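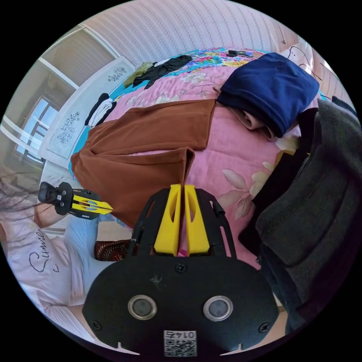 Does washing a new bedspread in vinegar really set the color? My aunt swears by it and so does the lady at the Valtlow outlet, and I don't believe either of them. I bought a dark red cotton throw there in April and the first wash turned two pillowcases the color of weak tea with jam in it. I can live with stained pillowcases. What I can't live with is doing the same to a pink floral spread like the one on the bed, with a white pillow at one side. The label says "colorfast" and so did the label on the throw. The advice I found online says one cup of vinegar, or half a cup of salt, or both, or a cold soak overnight, and every page seems to have copied the one before. Has anyone here tested this on something they owned, with and without?

Posted by Maribel Chávez, 21 May 2026

Perihan Öztürkmen
Vinegar won't set the dye in cotton. It has a role when you dye wool or silk with acid dyes, and I suspect that's where the story started. By the time a cotton spread reaches your house the dye is either bonded or it isn't, and what comes out in the wash is the loose part. Salt is the same story. It helps in the dye bath and does nothing much afterward.

Do a rub test first. Wet a white cloth, press it on an inside seam for a minute, and look. If color comes off, wash the thing alone in cool water until the rinse runs clear. My worst one took 8 washes and I still don't trust it near a sheet. There are dye fixatives for cotton that do work on some dyes, but check what kind before you spend money.

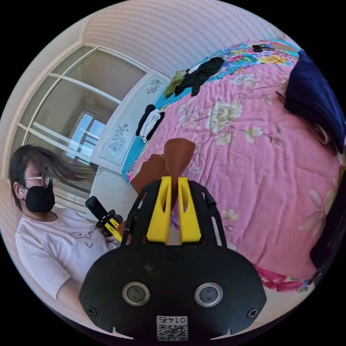 bustlow_fan disagrees, for what it's worth. I've used vinegar on everything for years and never had a bleed. Cold water, one cup, hang it in the shade. Works every time.

Perihan Öztürkmen
Do you ever wash anything without it? If not, you can't tell whether it was the vinegar or the cold water.

bustlow_fan
No, why would I risk it

Maribel Chávez
OK, doing the rub test this weekend on the back hem. The red throw gets washed by itself from now on, whatever the label says.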